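3.2 Storage of part-finished harnesses between stations

The three sites differ little in how a harness is assembled, but a good deal in how it is kept while it waits. At Keneck, part-finished harnesses are hung by the connector end from a rail and carried to the next station in bundles tied with a paper strip. At Purba they are coiled by hand and placed in flat trays. Mirnommont uses open plastic bins with no inserts, which are filled at the twisting station and emptied at the test bench. The bins are cheap, stack when empty and can be wiped clean, and the site has kept them in use for these reasons through two changes of product range.

We followed 322 harnesses through the Mirnommont line in July, all of the same Tridus pattern, and noted the state of each on arrival at the test bench. A harness was recorded as tangled if it could not be lifted from its bin without moving another, and as splayed if one or more conductors at the free end stood apart from the rest. The two conditions were recorded separately, as either may occur without the other. Bins were not sorted or levelled before inspection, and operators were asked to fill them in their usual way. Figure 4 shows harnesses lying in a bin of the type used.
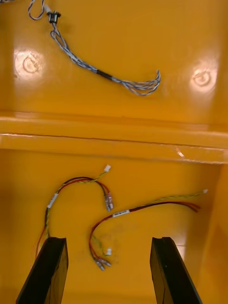

Figure 4. Wire harnesses in an open moulded bin.

Splaying was the more common of the two conditions and was largely unaffected by how full the bin was. It depends mainly on the length of conductor left free beyond the last point at which the bundle is held. In the harness on the upper level of the bin in Figure 4, the blue, white and grey strands are held by a short black sleeve, and beyond it the individual wires fan out and curve upward at the tips. A free end of this form is easily caught by the next harness laid on top of it. Operators at the test bench dealt with splayed ends by drawing the conductors together between finger and thumb before insertion, a step which does not appear in the written work instruction and for which no time is allowed.

Tangling, by contrast, rose with the number of harnesses per bin. Bins holding 14 or fewer gave little trouble — most could be emptied one harness at a time — while fuller bins often had to be tipped out on the bench and separated there. The twist itself appears to offer some protection, as a tightly twisted bundle has fewer open loops through which another end can pass. Where the twist had relaxed near the connector, loops formed readily and accounted for most of the tangles that needed two hands to undo.

The shape of the bin floor also deserves mention. A step in the moulding keeps some harnesses apart when the bin is lightly loaded, but a harness laid across the step rests on its edge and tends to slide to one side when the bin is carried. We did not measure this effect. A trial with a removable divider was begun at Mirnommont, using 60 harnesses of the same pattern, and is reported in Section 4.1 together with the results for the rail system at Keneck.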